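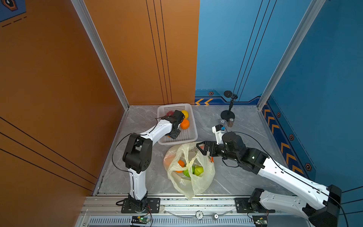 Take everything out of the bag as soon as it comes into the house and put it in a basket with holes in it, said the first reply from the Dalell help desk, and the mould will stop. That was the whole of the answer. It came four hours after I opened the ticket and it closed the ticket as well, which I hadn't asked for.

Fruit and veg storage > Bags and baskets > Reopened

Reopened Mar 15, 2021. Status: not solved, whatever the page says.

The problem, again, for whoever picks this up. I get a mixed bag of fruit and greens every week on the Dalell plan. Oranges, apples, a lemon or two, something leafy. By the third day one orange has a soft patch, by the fifth it's grey and furry and whatever was touching it has gone the same way. The greens go limp before that. This has happened five weeks out of the last six. I keep the bag on the worktop with the top open, not in the sun and not near the cooker.

Things I was told to check, and did:

Is the bag tied shut? No. I said so in the first message.

Is the fruit wet on arrival? The oranges no, the greens yes, a bit, at the stalk end.

Is the room warm? It's a kitchen. It is warm when someone cooks in it.

Is there bread or meat in the same bag? No.

Did I wash the fruit before storing it? No, and I'd be surprised if many people do.

First try. Everything out of the bag and into a white plastic basket, the sort with a grid of holes up the sides. I put the greens on top. Three days later the greens were like paper at the edges and the orange underneath them had its soft patch, right on time. So that's the basket cure dealt with, I thought, and wrote back.

Second reply from Dalell: leafy things should never share a basket with fruit, apples especially, as apples give off a gas that hurries everything else along. Fair enough, I've heard this before and I believe it more or less. But they pack the apples and the greens together in the same bag, so I asked how long they spend like that before they reach me. No answer to that part. I've asked it three times now and I'd like it noted on the ticket.

They also suggested a Drenine liner for the bottom of the basket. The Drenine packet says it "helps keep produce fresher for longer" without saying fresher than what. I bought one. It's a bit of felt.

Second try. Oranges and lemon in the basket on the liner. Apple on its own in a bowl at the other end of the worktop. Greens left in the bag in the fridge. This time I weighed things, mostly to have something to send back besides my opinion. The oranges and the lemon came to 610 g together at the start, and the lemon alone was 120 g. On the fourth day the lot was 600 g. I'm told by the help desk that this is "excellent moisture retention". My kitchen scale goes up and down by five grams if you lean on the worktop, so I wouldn't put it on a poster.

What I will admit is that there was no mould that week. One clean week. I'd had one of those before, in the bag, without a liner or a basket or any advice at all, so I can't get excited.

Third try, same again but with no liner. Clean until day six, then a soft patch on one orange at the point where it had been pressed into the corner of the basket. Took it out, and the others were fine for days afterwards.
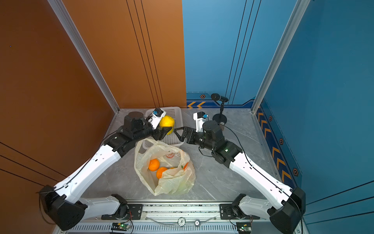 Fourth try, and the only one I'd repeat. I stopped tipping the bag out. When you tip it, the heavy things land on each other and the oranges end up with a knock you can't see, and I now suspect half my soft patches started there. Everything got lifted out one piece at a time, looked at all the way round, and set down in the basket with a gap. Anything with a mark on it went to the front to be eaten first. The lemon went in last. It takes a couple of minutes and it's dull.

Result: eight days, no mould, one slightly tired orange. Same basket, no liner, same spot on the worktop.

I put this to Dalell and got a third reply, saying they were pleased the basket had solved my problem. The basket was there in the first try too, and it solved nothing. What changed was the handling and keeping the greens out. They've also now offered me a Dizon hanging net at a discount. I don't have anywhere to hang a net. I don't see how a net would help an orange that has been bruised since before I met it, either.

On the greens, since they keep getting left out of the replies: bag in the fridge works for four days if I shake the water off first and leave the top folded over loosely. A dry cloth in with them got me one day more. That was one attempt, so don't build anything on it.

Still open, as far as I'm concerned:

How long the bag sits packed before delivery.

Why the stalks are wet when they go in next to fruit.

Whether anyone at your end looks at the oranges before they're packed. If looking at them in my kitchen makes this much difference, it might be worth doing in yours.

I'll run the same thing once more with next week's bag, and once with the fruit lifted out carefully but put back in the bag afterwards, with no basket at all. If that lasts eight days too then the basket has been getting credit for nothing, and I'd like that added to the help page. Please leave the ticket open until then.

Comments (4)

I had exactly the same with the oranges. Moved to the smaller bag in June and it was a bit better, but that could just be fewer oranges on top of each other.

My basket is a Bavum and the holes are wide enough for a small lime to fall through. Apart from that no complaints. Turn the fruit every couple of days, it does help with the bit at the bottom.

Not convinced by the gas thing. Apples and oranges have shared a bowl in this house for years. Wet greens though, yes, keep those well away.

Did they ever say how long it's packed for? I asked in the autumn and got sent the liner link.

Contact the help desk | © Dalell | Back to top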